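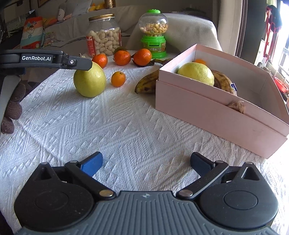
Zdenka Kneževič wrote in after the last edition to say that her cloth had come out of its first wash shorter than her table, and that the old section 4 ("wash as required") had been of limited comfort. She has a point. Section 4 has been rewritten, and she has been sent a new cloth.

4. First wash and everyday care of your Lundgren tablecloth

4.1 Before you start

Find the sewn label. If it says Lundgren Plain, the cloth was shrunk at the mill and you may skip to 4.3 feeling smug. If it says Lundgren Weave, it has not been shrunk, and it will do so in your machine with some enthusiasm. A Weave cloth is cut long to allow for this. Do not hem it, trim it or lend it to anyone with scissors until it has been washed once.

Note: the paper band around the cloth is not the label. It gives the size after washing, a figure which has caused a good many letters.

4.2 The first wash

1. Shake the cloth outdoors. New cotton sheds fluff, and your filter has enough to do.

2. Soak it in cold water overnight. The bath will do. The water may turn the colour of weak tea, even with a white cloth. It is only the dressing from the loom coming out.

3. Wash it on its own at 40 degrees with half your usual powder. "On its own" includes socks.

4. Set the spin to its lowest speed. If your machine has only one speed, stop it early and wring the cloth gently over the bath with a second person. Choose someone you are on good terms with.

5. Pull it square while damp. Take opposite corners, tug, then swap to the other two. A patterned weave will lean to one side if you leave this out, and you will see it at every meal.

6. Dry flat or over two parallel lines. One line leaves a crease down the middle that may outlive the cloth.

Caution: no tumble dryer for the first wash. None for the second either, if you can bear it.

4.3 Stains

Treat the stain before the meal is over if your guests are the forgiving sort.

Red wine: blot, then cold water. Salt is traditional and makes everyone feel useful, but it leaves a crust in a raised weave and you will be brushing it out in October.

Candle wax: let it harden, lift off what you can with a blunt knife, then iron the rest through brown paper.

Fruit juice: cold water at once. Citrus looks harmless on white cotton until it meets the iron, when it goes brown.

Gravy: washing-up liquid, warm water, patience.

Caution: never use chlorine bleach on a Weave cloth. It yellows the raised threads first and leaves the ground white.

4.4 Ironing

Iron on the wrong side, slightly damp, over a folded towel. Ironing the right side flattens the pattern you paid for. If you can't tell which side is which, run a hand over both; the right one has more to say.

4.5 Storage

Roll the cloth on a cardboard tube, right side out. Folding is allowed if you change the folds now and then. Keep it out of plastic bags.

Replacement labels and tubes can be had from Torunn Strand at the Trindusgate shop. Please quote the order number on your receipt. Section 5 deals with napkins.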